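Grindis Releases Saltanell 2.0 Task Planner for Tabletop Robot Arms

New version adds joint grasp and placement planning, a scene generator and replayable run logs

May 25, 2019 - Grindis today released version 2.0 of Saltanell, its task and motion planning software for single-arm tabletop manipulation. The release replaces the two-stage planner used in the 1.x series, adds a scene generator for simulated testing, and changes the log format so that any planning run can be replayed step by step on another machine.

Saltanell takes a list of object poses and a goal, such as a target position for one object or a sorting rule for all of them, and returns a sequence of arm motions and gripper commands. It does not include a perception system. Poses may come from a simulator, from a camera pipeline supplied by the user, or from a plain text file.

In earlier versions, the planner chose a grasp first and looked for an arm path second. When no path was found, the grasp was thrown out and the search began again. Version 2.0 searches over grasp, path and placement together. A grasp that can be reached but leaves no legal way to set the object down is now dropped before any path is computed for it. Grasps that fail a collision check are stored with the reason for the failure, and the stored results are kept until an object within reach of that grasp is moved.

"The old planner spent most of its time proving the same thing over and over," said Katherine Paucar, lead developer of Saltanell at Grindis. "If the finger hits the neighboring block at one wrist angle, it will usually hit it at the next one too. We now keep that result and use it."

Saltanell 2.0 was tested on the Mamani scene set, which Grindis maintains for internal regression testing. The set holds 3,000 simulated tabletop layouts built from blocks, cylinders and discs. Each layout is run with a time limit of 10 seconds per planning request. A run counts as failed if the planner returns no plan within the limit or if the executed plan causes contact with an object other than the one being moved. Version 1.6 failed on 152 layouts. Version 2.0 fails on nine, all of which place the target object against the base of the arm. Those nine layouts remain open in the issue tracker and are listed in the release notes by seed number.

The scene generator that produced the Mamani set is included in the release. Users set the table size, the object types, the range of object sizes and the minimum gap between objects. The generator then places objects by rejection sampling and writes out a scene file and a seed. The same seed gives the same layout on all supported systems. Room geometry, surface colors and light position are set in a separate file, so that rendering can be changed without changing the planning problem.

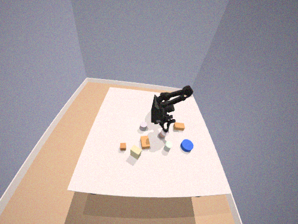 Shape type matters to the planner mainly through the grasp sampler. Blocks are sampled along pairs of parallel faces. Upright cylinders are sampled around the vertical axis, and low discs are sampled at the rim only. Version 2.0 allows users to add a sampler for a new shape through a Python interface; in 1.x this required rebuilding the core library. Samplers written in Python run slower than the built-in ones, and Grindis advises against using them where more than 200 candidate grasps per object are requested.

The new log format records each candidate the planner considered, the order in which candidates were considered, and the outcome of every collision check. Logs can be opened in Pomitz, the company's viewer, which now supports stepping backward through a search. Logs from 1.x can be read in Pomitz but cannot be replayed.

"Most of the bug reports we get are a screenshot and one sentence," Paucar said. "With the new logs a user can send one file and we see the same search they saw."

Known limits in this release are as follows. Only one arm may be present in a scene. Objects are treated as rigid. Stacks are supported to a height of two objects, and the planner does not reason about whether a stack will stay up while the arm is moving near it. Pushing is not supported; an object that cannot be grasped is reported as unreachable. Continuous replanning while objects are in motion is not part of version 2.0.

Scene files written for version 1.4 and later load without changes. Earlier files must be passed through the conversion script in the tools directory. Configuration files need one edit: the grasp_timeout and path_timeout fields have been removed and replaced by a single plan_timeout field.

Saltanell 2.0 is available now to current license holders through the Grindis download page. A maintenance release with fixes for the base-contact layouts is planned for June. The 1.6 branch will receive security fixes only.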